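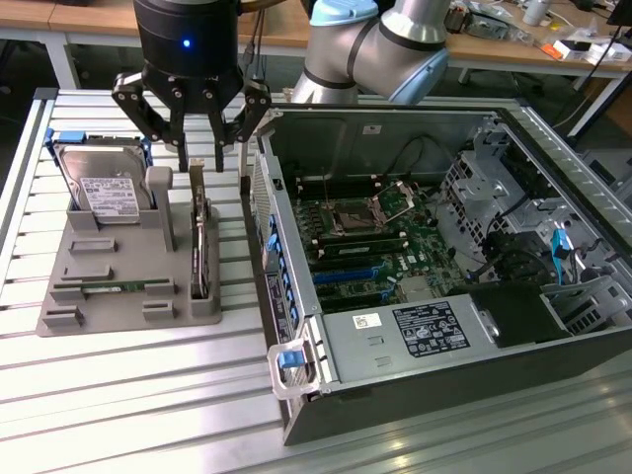
I bought the Skundier parts tray because I was sick of fishing memory out of a coffee mug every time I opened up an old desktop. It's a flat gray 3D-printed thing with pockets and posts sticking up all over it, and I've had it on the bench for two months now, so I figure I've earned an opinion. The part I like best is the long slot near the bottom, where a RAM stick lies flat with little raised blocks on both sides of it, and you can get a thumb and finger right in there (my hands are not small!). The hard drive goes in the back, standing upright with its blue caddy still clipped on, so you don't have to strip anything off before you park it. And cards stand on edge in the tall holder with the bracket pointing up, ready to grab.

Now the gripes. The tray weighs next to nothing, and mine kept sliding until I put a strip of drawer liner under it. There's no good home for screws either, so I still use a jar lid for those, and I really wish they'd added one deep cup in a corner somewhere. The tall holder also feels a bit tight with thicker brackets. I ended up giving the inside edges a couple of passes with fine sandpaper and it's been fine ever since, but for 40 bucks plus shipping I'd rather not be finishing the job myself.

My friend Iveta has the Sarkolley tray, the folding one, and we swapped for a weekend. Hers is grippier on the bottom and packs away nicely, but everything lies flat in it, so it eats up twice the space next to an open tower. I was happy to get mine back!

If you fix up a machine once a year, a towel and a jar lid will do you just fine. If you've usually got a case lying on its side with the panel off, like me, go for it. Four stars, and I'd make it five for a screw cup.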